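Hollunach Two-Arm Tabletop Station

Product overview
Updated May 31, 2023

The Hollunach station is a pair of robot arms on a shared controller, sold for labs and workshops that handle ordinary household objects. It ships with two arms, two parallel-jaw grippers, a fixed camera bracket, a mat and the cable set. The table is not included.

Each arm is bolted down at the rear of the table and reaches forward over the work area. Rear mounting keeps the front edge clear for loading and resetting objects by hand. The two work envelopes overlap across the middle of the mat. Either arm can take an object there, and the controller holds the other one back until the shared zone is released.

Grippers

The standard gripper is the Brirard P100, a black two-finger unit with electric drive. Maximum opening is 100 mm. Grip force is set in software in 20 steps. Step 5 is the factory default and suits thin-walled items such as cups and baskets. The fingers are flat and can be swapped with two screws.

Wide objects that exceed the opening have to be picked up by a rim, wall or handle. Rim grasps put the load off center, and the object will tend to tilt. The arm can compensate at the wrist if the object's mass has been entered. Stacked items need more care, as the upper part is held only by its fit on the lower one.

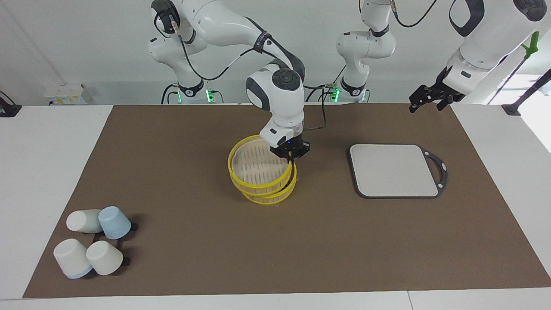 For kitchenware of this type we recommend a slow approach and a short pause after the jaws close. Bamboo steamers, cups and light cutting boards are all within the rated payload. Cast iron is not.

Work surface

The supplied mat is matte brown. It gives even contrast for pale objects and cuts glare from windows. Shadows remain under side light, so sites with strong daylight should rerun the exposure routine when conditions change. Replacement mats are sold singly – order by table size.

Cabling

Power and signal cables run along the outside of the links. Leave a service loop at every joint and check it through the full range of motion before the first powered run. Do not bundle the gripper cable with the base cable.

Software

The station runs on Abubakari 5, which covers motion planning, hand guiding and episode recording. Up to 200 named poses can be stored per arm. Joint positions, gripper state and camera video are logged on one clock. Support for a second camera is planned for the December release.

Ordering

Stations are built to order by Brisummont, which also handles spare fingers and repairs. Single-arm stations can be upgraded later, but the controller has to be returned for the second drive board.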